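Tabletop Cleaning Operatives (part-time, fixed term)

Reference: 1691
Employer: Kerulen
Reports to: Emmett Whitlock, Operations
Start: January
Places: see section 5

1. The work

Kerulen tests methods for cleaning small table surfaces after food and craft use. We are recruiting operatives to carry out timed cleaning tasks at a bench, following a written sheet. Each task starts with a surface that has been soiled to a set pattern and ends when the operative judges it to be clear. The surface is then checked against a control board and scored.

The material to be cleared is dry and loose. It includes crumbs, sugar strands, salt, ground spice and coloured craft grit. Particle size ranges from 300 to 2000 microns. Finer powders are handled by another team and do not form part of this post. Wet spills are not included either.

Operatives will:

- lay the board on the table and check that it sits flat
- place the tray, bottles and other small items as shown on the sheet
- move loose material into the tray or to the collection edge
- lift and replace items without spreading what is under them
- empty the tray, wipe it and return it to the rack
- fill in the task record before starting the next board

A normal shift has one break in the middle and a shorter one in each half. Boards are changed between tasks by the operative. The Hekau sheets used for scoring are supplied, and training in reading them is given in the first week.

2. What we are looking for

Essential:

- steady hands and good near vision, with glasses or lenses if worn
- able to stand at a low table for the length of a task
- able to follow a written sequence without leaving out steps
- able to write short, clear notes by hand
- no allergy to wheat, nuts, sesame or common food colourings

Desirable:

- past work in catering, laboratory support, housekeeping or packing
- experience of keeping batch or shift records
- comfortable working with either hand

No formal qualifications are required. Applicants who have worked on the Pirzada bench trials may apply and should say so on the form.

3. Conditions

The room is carpeted and has curtains, which are kept closed during tasks so that the light on the board stays even. Long sleeves are permitted if they fit closely at the wrist. Loose cuffs, bracelets and rings with raised stones must be removed, as they drag material across the board. Long hair is tied back. Food and drink stay outside.

Lockers are provided. There is step-free access from the street to the bench room. The table height can be changed on request, and applicants who need to work seated should tell us in advance so that a suitable bench is set up for the trial.

4. The bench trial

Shortlisted applicants attend a paid bench trial. It consists of one practice board and two scored boards. Boards are white, so remaining material shows clearly, and the tray has raised rounded edges. Material left against the outside of the rim counts towards the score in the same way as material left on the open board. 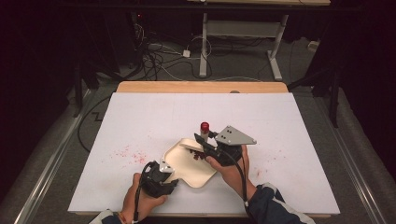
Rukhsana Paracha
Bench Supervisor, Kerulen

Applicants tend to clear the middle of the board first and leave the faint specks at the sides until last. Either order is acceptable. Pink and red grit is used on the scored boards, and pale specks are easily missed when viewed from directly overhead, so allow time for a second look from a lower angle. Crumbs inside the tray are not counted against you. Small bottles should be upright at the end of the task.

5. How to apply

Complete the form on the Prullix recruitment page and quote reference 1691. Attach a statement of no more than 700 words setting out relevant experience and the shifts you can work. A CV may be added but is not scored.

The number of places on each shift is confirmed once bench trials are complete. Travel to the trial is repaid on production of a ticket or receipt. Questions about the duties go to Rukhsana Paracha, and questions about pay and contract to Emmett Whitlock, both through the message box on the form.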